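A kitchen arm at work: our review of the Bokero system after the first months

01/10/2026
By a staff member, Wandham canteen
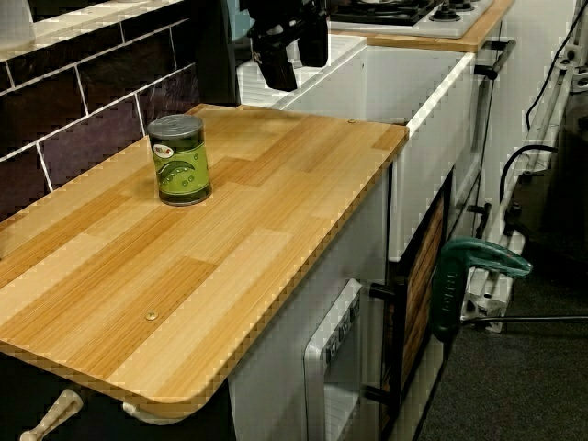
The gripper over the sink, with the can of peas on the worktop.

I work in the canteen of a company in Wandham, where we make lunch for 200 people. Since July we have a Bokero arm in our preparation room. It was bought to do the lifting, fetching and putting away of tins and small containers, and our manager asked if somebody would write down how it is to work beside it. I am not a technical person, so please read this as the opinion of a cook.

The system comes as an arm with a two-finger gripper, a control box and a tablet. We paid 3,317 pounds for the first year, and this includes the rental, the training day and the telephone support. For our size of kitchen I find it a fair price, but a small café should think carefully.

Setting up

The technicians needed one day. After that, we had to teach the arm every kind of thing it should pick up. This is done with the tablet: you place the object, you guide the fingers to it, you save. A tin takes a few minutes. A bag of rice took us a whole afternoon and in the end we gave up, because the bag changes its form each time. I would have liked the seller to tell us this before.

Daily work

With tins the arm is good. It takes them at the middle, not too strong, and the labels stay nice. In the mornings I tell it which tins I want and it brings them to the worktop while I am washing vegetables. It is slow – I could do the same work in half the time – but I am not standing on a step and stretching to the high shelf any more, and in September I had no pain in my shoulder for the first time in years.

It has more trouble near the sink. The ribbed part of a drainer is difficult for it, and small tins which stand there are sometimes pushed over. We learned to leave a free space beside the basin and to put the tins always on the flat counter. Glass jars we do not give to it at all. This was our own decision, the manual says it is possible.

The noise is low. You can have a conversation next to it, and the radio is still louder.

What changed for us

There are 7 of us in the kitchen, and when the arm was announced we were worried. Would they need all of us? Until now nobody has lost hours, but the work is divided in another way. Two colleagues who did mostly the store room now also cook, and one of them is very happy with this. The other liked the store room. It was quiet there and he could plan his day himself, and now he must follow the list on the tablet. I think the management should have asked him first.

Another change is that everything must have its place. Before, each of us had own habits, and I put my tins where I wanted. The arm does not search for a tin, so if I leave one in the wrong corner, it stops and waits until a person comes. In the first weeks we had this many times each day and there were some bad words. Now it is better, and I must admit the room is tidier.

The training was too short. We had one day for all of us together, and the evening shift saw only the last part. Ostov, the firm which does the support, speaks politely and calls back the same day. For a kitchen which opens at six in the morning, the same day can be too late.

Compared with the Maurya

Our sister canteen uses the Maurya, and I worked there for one week in August. The Maurya is quicker and its tablet has bigger letters, good for wet hands and old eyes. But it is louder and it needs more free room around it, so in our place it would not fit. The gripper of the Bokero is also easier to clean. I wipe it at the end of the shift and it is done in a moment.

My marks, out of 5

Picking up tins: 5
Speed: 2
Cleaning: 4
Teaching new objects: 3
Training and support: 3

I would buy it again for a kitchen with much lifting and a fixed menu. If you change your menu every day, wait for the next model, or try to get one on loan for a month before you sign. And let the people from the store room come to the demonstration.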